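Where should a new rec coach start with licensing?
Posted in Coaching and Referees, January

Hi everybody! I somehow said yes to coaching my daughter's under-8 team at the Caltard rec league this spring (I played a little in high school and that was a long time ago). The league packet mentions a "recognized introductory course" but doesn't say which one, and the link in it is dead. I've got 5 weeks before the first practice. Do I need to finish the whole thing before then, or is signing up enough? I'd also love to hear whether the in-person day is worth the drive to Skirel, or if I'd learn just as much online in my pajamas.

touchline_mom_of_two
Welcome, and good for you for saying yes! I was in your shoes a few seasons back and I remember fretting over every word of that packet. When I started, our league wanted the online safety part done before I stepped on the field, and the coaching part could wait until midseason. Yours may do it differently, so email the registrar and ask for the answer in writing. As for the drive, I'd make it. The online modules are fine, but standing on a cold field with 10 other nervous parents and having somebody show you how to set up a small-sided game taught me more than any video – plus I came home with a pocketful of drills that I still use when practice is falling apart.

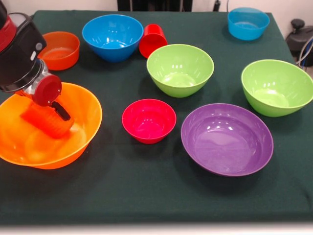 One more thing while I'm rambling: save your certificate the minute you get it. I lost mine when I changed email accounts and it took ages to get a new copy.

bench_boss
Just do the online one. Under-8 is mostly tying shoes.

leftback700
I'd agree with going in person, with one small caution. The Skirel day fills up early, so get on the waiting list even if it shows as full, as people do drop out. Ask if your league pays you back for the fee, too. Mine did, but only after I turned in the receipt, and I had to ask twice. If you can't get a spot, see if an older-age coach at Caltard will let you help out at a practice or two before yours begin.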